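Lamps and lights: where we have got to

The lighting shelf in the Linden Road store was the first thing members asked us to sort out, and since the move it has been the slowest. Table lamps, shades, loose bases and a crate of leads came over from the old unit at Hulley in whatever would hold them, and most of the shades were no longer with the lamps they belonged to. We spent two evenings in September going through the lot, and a third is planned.

Ona Venckus has rewritten the stock cards. Lighting now runs from 800 to 938, with the 900s kept for anything with a glass shade. If you have an old card at home with a number below 800 on it, please cross it through and bring the item back to the desk so it can be given a new one. The old green labels can stay on until they fall off. Please don't peel them, as they take the paint with them.

Lamps are to be borrowed as a set from now on. A base and its shade carry the same number, and they go out and come back together. This was the rule before but it was not kept to, and we have ended up with eleven fabric shades and nowhere to put them. Anyone who needs a plain drum shade for a table lamp can have one without a card. Ask for the box on the bottom shelf.

Testing is being done by Triin Toom, who has the meter and the certificate. She checks the plug, the fuse, the lead and the switch, in that order, and signs the card. A lamp without her signature stays in the back room. At the moment there are still a good number waiting, mostly older ones with two-core leads and metal bases, which need a proper look before anyone takes them home. She would be glad of help with cleaning, but not with the wiring.

We have been asked about bulbs. The store does not lend them and will not be keeping a stock. Each card now says which fitting the lamp takes and the highest wattage the shade will stand. Please read it. One of the Honkanen uplighters came back in the spring with a scorch on the inside of the shade from a 100 watt bulb, and it has had to be taken off the list.

Packing for return is the other thing. Take the bulb out. Wrap the shade by itself, in a towel or clean paper, and put it in a separate bag from the base. Coil the lead loosely and do not wind it round the stem. Newspaper marks pale fabric, so please use something else for the cloth shades. The Grimix boxes by the door are the right size for most table lamps and can be borrowed for as long as you have the lamp.

If a lamp breaks while you have it, tell us. There is no charge for a worn switch or a tired lead. Glass shades are harder to replace and we do ask for something towards those, usually around half of what it costs us to find another.

The third evening starts at half past six and will be given over to what is left on the floor — glass first, then the fabric shades, then leads. Bring a soft cloth and wear shoes you don't mind kneeling in. Tea is provided. The side door will be open, as the front one sticks. 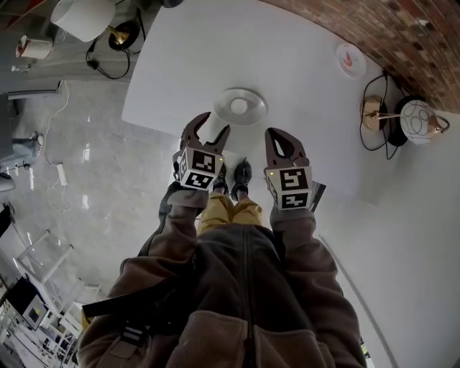 Glass shades are the part of the collection that most needs sorting before the winter borrowing starts. We lay them on something white while we work, which makes chips easier to find, and nothing is stacked until it has been looked over. The shallow frosted dish has a white circle in the centre and will want a wide box. The lamp with black looping lines on its white globe and a copper-coloured cap is to be kept in one piece, brass-coloured base, gold stem and all, and should be carried by the base with a hand under the glass. If you recognise either of them from the old unit and remember the card number, please leave a note for Ona at the desk.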